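Eglė Hunt on keeping bedding in a small apartment

Eglė Hunt has moved 3 times in 15 years, and each apartment had less closet space than the one before it. She now helps other people sort out their linens, mostly renters, and mostly in January, when guests have gone home and the spare bedding is still out on the couch.

"People call me about clothes," she said when we met at Mägi, the coffee place under her building. "Then I get there and it's pillows. It's blankets on every chair."

Her first question to a client is how many people sleep in the home. After that she asks for everything soft to be brought into one room, cushions included. The first pile usually takes most of a morning. She doesn't fold anything until it has all been gone through.

Cushions cause the most trouble, she said. They don't stack well, and they lose their shape if they spend the winter under something heavy. Hunt keeps hers on top of the blankets and checks the hems before putting them away.
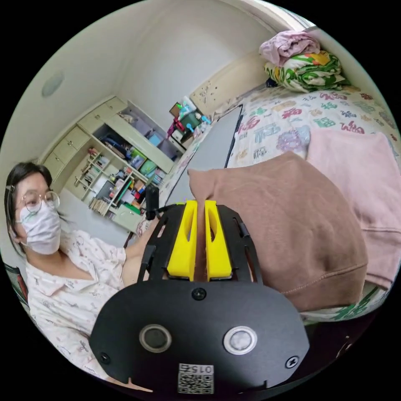

A brownish-mauve cushion and a folded pink blanket.

Blankets she folds in thirds the long way, then in half until they fit the shelf. "Measure the shelf first," she said. "I've refolded a whole cabinet at ten at night over two inches."

She is not fond of vacuum bags. She used them for one winter and found that the thicker blankets came out with creases that stayed for weeks. Cotton bags are fine, in her view, and so is an old pillowcase with a set of sheets inside it.

Heino Lepik, a client on the second floor, had a different complaint – he could never find the light blanket without pulling out the heavy ones. Hunt moved the light ones to the front and put the heavy ones on the bottom shelf. The job took roughly 2 hours.

"I thought I needed a bigger cabinet," Lepik said. "I'd already priced one."

Hunt still has a bag of her own waiting by the door, two blankets and a quilt she can't decide about. The quilt was her aunt's and is too wide for any bed she owns. "It's been there since we moved in," she said. "I'll get to it."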